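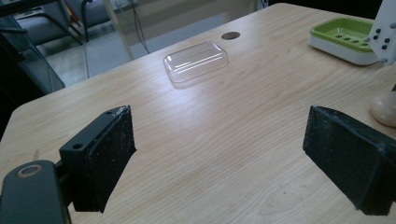
Hand-held gripper, build log, part 4
Posted by skullbridge_bench
Pad wear is now the limiting item on the gripper. Jaw travel is fine and the wide opening suits the test pieces I have been using, mainly the clear plastic tray and the soap dish. The dark textured faces hold small white specks of dust, and the tip of the left block has a chip in it showing lighter grey. The log stands at 354 grasps on this pair. I intend to change pads at 500 unless someone has a reason to go sooner.

grilovel
Change them now. Grip on smooth plastic goes off long before foam looks bad. I wipe mine every 15 grasps with a damp cloth and still don't trust them past 300.

Shanthi Marikar
Disagree. Dust on open foam is mostly cosmetic at low closing force. Measure the slip load with a luggage scale first, then decide. My Siriwan pads did 3091 cycles on card and plastic before the figure moved.

grilovel
Card is not a clear tray. Different friction altogether.
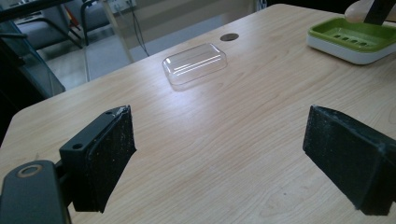 skullbridge_bench
Slip load is a fair point and I will measure it tonight. Edge condition worries me more than dust, as a torn edge changes where the tray first touches. The right pad is worn and frayed along its edges, so that one gets replaced whatever the scale says. The left bracket is scuffed near the tip but I am leaving it on.

mullulon
File the chip flat before you fit anything new. Adhesive won't hold over a burr.

Shanthi Marikar
Change both pads or neither. One new face against one old face and the tray will creep towards one side as you close.

skullbridge_bench
Both, then. Old pair goes on the scale first. Figures in part 5.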